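Garras de mão Skurnel: dois meses de uso na bancada

14 partilhas · 6 comentários

A Garketti comprou dois pares destas garras em abril, para ensinar o braço da linha de embalagem de utensílios de cozinha. Trabalho lá há seis anos, quase todos na montagem de conjuntos, e fui uma das pessoas destacadas para as usar. Deixo as minhas impressões para quem vai passar pelo mesmo.

O princípio é simples. O operador pega numa garra em cada mão e faz a tarefa como a faria com os dedos: agarra a espátula pelo cabo, leva-a ao suporte, pendura-a, solta. Os movimentos ficam registados e servem depois para programar o braço.

A aprendizagem custa mais do que parece. No primeiro dia deixei cair quase tudo. Os cabos finos rodam entre os dedos da garra se não forem apanhados bem na ponta, e pendurar uma peça num gancho curvo obriga a torcer o pulso de uma maneira pouco natural. Ao fim de uma semana já saía sem pensar.

O peso nota-se. Ao fim de duas horas o antebraço direito queixa-se, e a Liliana D'Amico, que tem a mão mais pequena, pediu para trocar de tarefa a meio da manhã. O Tullio Donati, chefe de turno, passou a fazer rotação e melhorou bastante. Os cabos por baixo também incomodam quando se cruza um braço sobre o outro.

Quanto ao posto de trabalho, perdemos dois lugares na montagem e ganhámos dois na demonstração, com o mesmo salário. O ritmo é mais calmo, mas repete-se o mesmo gesto muitas vezes e fala-se menos com os colegas. A Ilaria Zuccaro preferiu voltar à expedição. Sobre o que acontece quando o braço souber fazer tudo, a empresa ainda não respondeu por escrito.

A favor: aperto firme, boa resposta, manutenção fácil. Contra: peso, cabos, um só tamanho de punho. Para turnos curtos recomendo. Para um dia inteiro, só com rotação combinada antes de começar.

Gostar · Comentar · Partilhar (14)

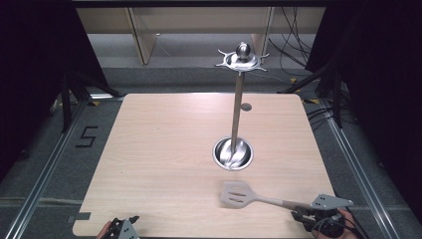
Espátula presa pela ponta do cabo, ao lado do suporte de utensílios em inox.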